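Inicio Destinos Guías Alojamiento Entrevistas Boletín

«El viajero pide autenticidad y luego pregunta por el desayuno»

Lectura: 5 min 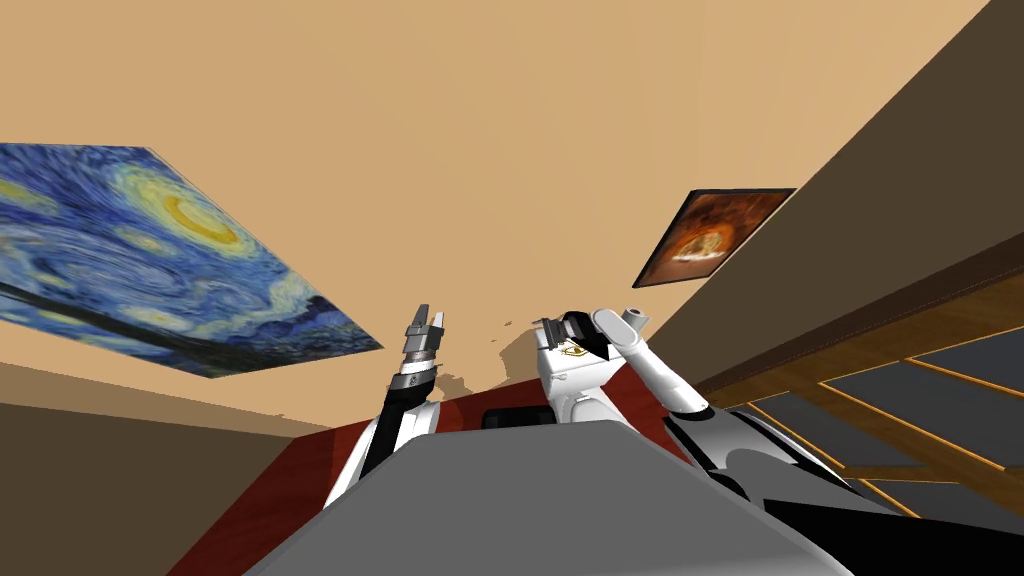
Una reproducción de La noche estrellada y otro cuadro más pequeño, en una recreación por ordenador.

La autora de la guía de Tuvholm lleva 12 años escribiendo sobre la isla y todavía no ha conseguido que nadie le explique el horario del transbordador. Lo cuenta mientras busca sitio para el abrigo en una cafetería de Jodville, la ciudad de tierra firme donde vive buena parte del año y donde, según ella, se trabaja mejor que en la isla «porque aquí no hay nada que recomendar». Acaba de entregar la tercera edición. La primera tenía un capítulo entero dedicado a la vida nocturna. La tercera ha resuelto el asunto en un párrafo.

«Ese capítulo lo escribí a los pocos meses de llegar y confundí una boda con un ambiente», admite. «Me escribieron lectores muy enfadados. Uno había reservado una semana.»

Pide un café solo, lo mira con desconfianza y lo deja enfriar durante casi toda la conversación. Habla deprisa y se corrige mucho, una costumbre que atribuye al oficio. Las guías, dice, se escriben en presente y se leen en pasado. El restaurante que abre todo el año cierra en enero, el sendero bien señalizado pierde el poste principal en un temporal y el museo gratuito deja de serlo la semana en que el libro entra en imprenta. «Tengo la teoría de que el museo nos espera. Ven pasar el camión de la imprenta y suben la entrada.»

Tuvholm tiene 1,000 habitantes en invierno. En verano nadie se pone de acuerdo sobre la cifra, y ella se niega a dar una. Sí concede que la isla ha cambiado desde que la compañía Ondolance puso en marcha la línea rápida. El trayecto es más corto y el barco más cómodo, pero los horarios siguen colgados en una hoja que contradice a la web, que a su vez contradice al barco. En la nueva edición ha optado por aconsejar que se llegue al muelle con un libro. «No el mío, uno largo.»

Le pregunto por la palabra «secreto», que aparece en casi todas las guías del mercado y que en la suya brilla por su ausencia. Se ríe por primera vez.

«En la segunda edición puse una cala secreta. Con mapa. El editor quería un icono, una llavecita. Al verano siguiente fui a bañarme y había cola para dejar la toalla. Delante de mí, una señora con mi libro me recomendó muy amablemente que volviera a las seis de la tarde, que estaba más tranquilo. Lo ponía en la página siguiente.»

¿Y volvió a las seis?

«Volví a las seis. Estaba la señora.»

De la cala queda ahora el nombre en el índice y una línea sobre las medusas, que ella califica de veraz y un poco malintencionada.

Los alojamientos le dan más quebraderos de cabeza que las playas. Durante años recomendó la pensión Condori sin reservas, en los dos sentidos: ni ella las tenía ni la pensión las aceptaba. Había que presentarse en la puerta, preferiblemente con cara de cansancio. Ahora la Condori tiene sistema en línea, almohadas a elegir y un folleto en el que se define como refugio de los sentidos. La autora la sigue incluyendo. Dice que la sopa de pescado es la misma y que, después de probarla, a uno le importa poco dónde se refugian sus sentidos.

«Todo el mundo me pide sitios auténticos. Me parece muy bien, yo también los busco. Pero luego me llegan los correos. Que si la dueña no sonríe, que si el gallo, que si el desayuno se acaba a las nueve. Pues claro que se acaba a las nueve, la señora tiene que ir al campo. El viajero pide autenticidad y luego pregunta por el desayuno.»

¿Contesta esos correos?

«Todos. Al del gallo le contesté tres veces. Quería saber si el animal tenía un horario de temporada baja.»

La nueva edición trae tres rutas a pie, todas recorridas por ella en los últimos meses, la más larga con unas botas que no recomienda. La del faro es la fácil. La de las turberas exige consultar el tiempo y no hacerle demasiado caso. La tercera cruza la isla de costa a costa y termina en un bar que, el día en que la autora la completó, estaba cerrado por descanso del personal, o sea, del dueño. Ha dejado el bar en el mapa. Considera que un lector advertido aprovecha mejor la decepción.

También hay un apartado sobre ir en diciembre, que el editor intentó quitar. Ella lo defendió con más energía que ningún otro. En diciembre la luz dura poco, la mitad de las puertas están cerradas y el barco sale cuando el capitán mira el mar y hace un gesto que todavía no ha aprendido a interpretar. Es, con diferencia, su época preferida.

«La gente te habla. En agosto te venden cosas, y hacen bien. En diciembre te preguntan qué haces allí, y es una pregunta estupenda, yo nunca tengo respuesta preparada. Una vez dije que estaba escribiendo una guía y me invitaron a cenar por pena.»

Sobre si quedará sitio para las guías en papel prefiere no pronunciarse. Recuerda que ya le hicieron la misma pregunta cuando salió la primera edición y que entonces contestó con mucha seguridad, aunque ha olvidado en qué sentido. De momento le han encargado otro volumen, esta vez sobre Jodville. Cuando le recuerdo lo que ha dicho al sentarse, prueba por fin el café.

«Será un libro corto», dice.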